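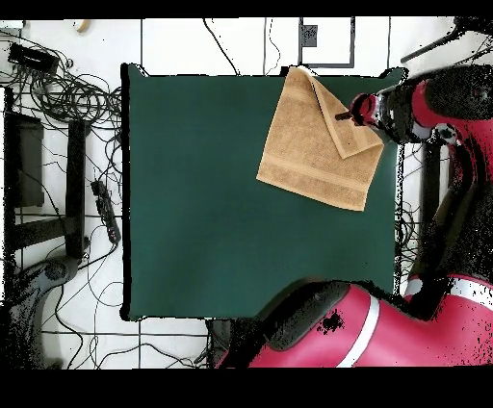 I walked down to the Collholm shore on Friday, a little before seven in the morning, because I wanted to see the wetland one more time before the hearing. I ended up staying two hours, which will surprise no one who has ever tried to go anywhere with me!

If you haven't been following along, Rafferty wants to build a parking lot with 300 spaces on the edge of the marsh, right where the old path from Trevetton comes out of the trees. The permit says the ground there is "previously disturbed." Well, I suppose it is, if you count a hay shed that came down when I was small. It's been reeds and mud and red-winged blackbirds ever since, and there were plenty of them singing that morning.

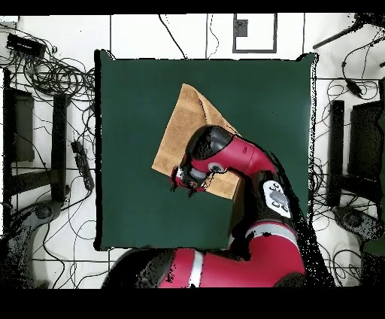 What bothers me most is the drainage. The plan sends all the runoff into Skomberg Creek, and the creek already came over the footbridge 3 times last spring (I have the ruined boots to prove it). I read the whole water section at my kitchen table, with a pot of tea and a good deal of muttering, and the creek gets 4 sentences.

I'm not against parking, I really do want people to come and see the place. There's a gravel field by the Trevetton road that sits empty most of the year, and I'd love to hear why it was ruled out.

The hearing is in May, and written comments are open until then. I've started mine twice and it keeps getting longer.
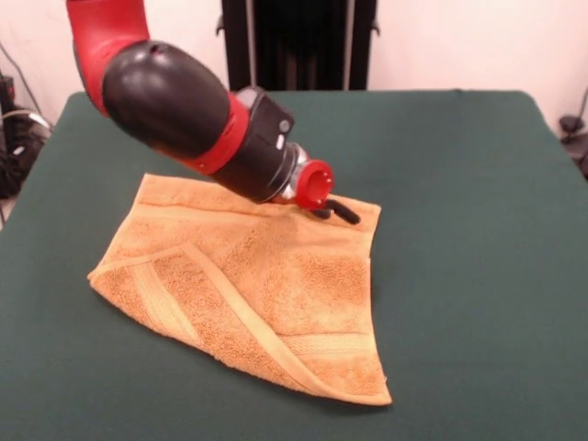
*Orange towel, green tablecloth.*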